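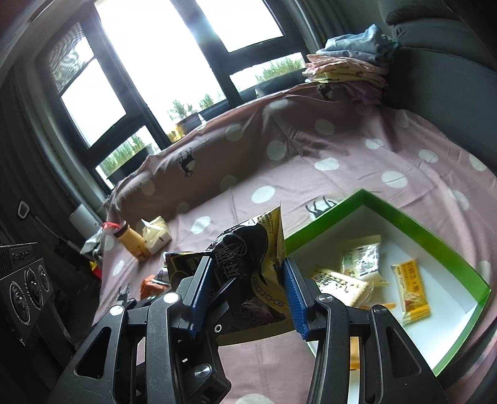 Hand-held two-finger gripper keeps letting go of light, crinkly packets

Posted 6 March 2023 in Robotics and Automation – Home Builds

Hello everyone. I've been reading this board for ages and have finally got a problem worth asking for help with. Over the Christmas break I started building a hand-held gripper at home, the kind you carry around and squeeze yourself, with the idea of putting the same jaws on a small arm once I trust them. The linkages are from the Gallemico plans, the version with the cut-outs in the side arms, and I've put ribbed blue pads on both fingers. It's been a lovely project and I've learned more about pivots than I ever expected to!

Solid things are no trouble at all. Blocks, jars, a tin of shoe polish, all fine. What beats me is snack packets. My test is to pick one packet at a time out of a shallow open box and set it down beside the box – simple enough, you'd think. The small crackers mostly behave. With a bigger bag, though, the fingers close nicely, the bag puffs up between them, and halfway through the lift it squirms out at the top. If I squeeze harder I crush what's inside, and my family have become quite tired of eating crumbs.

I kept a notebook through December and got to 303 lifts before I lost patience with it. The drops are nearly all the puffy bags. Should I be looking at softer pads, a different finger shape, or is it the way I'm approaching the bag? I'd like to stay away from suction if I can, as the pump would be noisy and I haven't the room for it. Any thoughts welcome, and thank you for reading this far.

Posted by Gallardo

I had the same headache with coffee sachets, so you have my sympathy. A sealed bag is really a little pillow of air. When you pinch it across the middle the air has to go somewhere, and it pushes the film out of your fingers like a pip out of a lemon. Go for the seam or a top corner, where there are two layers of film and nothing in between. You need hardly any force there and the crumbs problem goes away too.

Before you change the pads, check that the two faces are still parallel when they're nearly closed. On mine they were toed out at the tips by the thickness of a piece of cardboard, and I couldn't see it until I closed them on a strip of paper and tugged. The paper should hold the same at the tip as it does at the base. If it slides out easily at the tip, loosen the pivot screws, close the fingers on something flat, and snug them up again while they're held there. Don't do them up too tightly or the whole thing gets draggy and you lose the feel in your hand.

As for the pads, ribs running across the direction of pull are good, so if yours run that way I'd keep them. Give them a wipe with warm soapy water. Snack packets leave a surprising amount of grease and salt behind, and I now wash mine every time I sit down to test. I'd also put a light spring in the trigger so that the squeeze is the same every time – your hand gets tired and firmer as the evening goes on, and your notebook won't show it.

Let us know how you go. I'd be curious whether the crackers improve as well.

Posted by Atance

just use suction, a small pump isn't that loud if you stand it on a bit of foam

Posted by Drirnon

Thank you both. I did the paper test this evening and yes, the tips are toed out, more on the right finger than the left. I'll reset the pivots this week and try going in at the seam. Pads have been washed and the water was a bit of an eye-opener. Drirnon, I'll keep the pump in mind, but my workbench is also where people sleep!

Posted by Gallardo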